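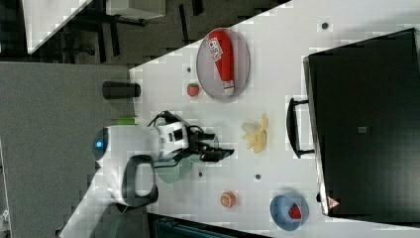 Cường Phan had the white table until four o'clock, when the room went back to the toddler group, and he had promised his sister the café set would be sorted by then.

The set had belonged to their mother. She had run the Prinholm toy library for 19 years, and in that time families had borrowed the café set 127 times, according to the card in the lid. The card said what ought to be in it: plates, bowls, a cup, sauce, fruit. It did not say how many of each. She had known that without writing it down.

Châu Phan came in with her coat on and read the card again.

"Is the strawberry ours?" she said.

"It's red and it's a strawberry."

"There was one from Groller that looked the same. Bigger leaf."

Cường had never looked at the leaf. He said he thought it was theirs, and she wrote it down.

They were selling the set to a nursery at Nông. The woman there had offered 60 for it, without seeing it, on condition that it was complete and clean. Châu thought this was fair. Cường thought it was low, but he had not found anyone else who wanted it, and the cupboard had to be empty by the end of January.

The watermelon was easy. It had always lived in the blue bowl, and at home, before the toy library, it had been his. He had served it to his father most evenings for a winter. Châu had been in charge of the till and had charged 400 for it, every time, and their father had paid with buttons.

"Does the banana still peel?" she asked. 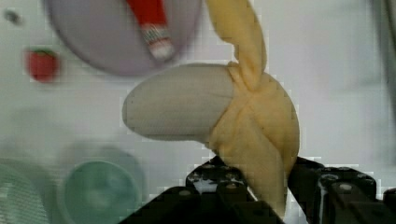

"It peels," Cường said. "The folds have gone a bit soft."

She came round the table to look. The skin was supposed to be yellow and it was nearer to butter now. Their mother had washed it by hand in the sink with Grostosine, which she bought in tins and used on everything, and dried it on the windowsill over the radiator.

"I'd like to keep that one," Châu said.

"Then it isn't complete."

"I know."

She took her coat off and put it over a chair. He waited for her to say something else, but she had gone back to her list, and after a minute she crossed out a line near the top.

"We could ask her for 50," he said.

"Ring her, then."

He went out to the corridor to do it. The woman at Nông picked up at once - there were children shouting behind her - and he explained about the banana. She asked if there was other fruit. He said there was. She said that was fine, and could he bring it on Monday.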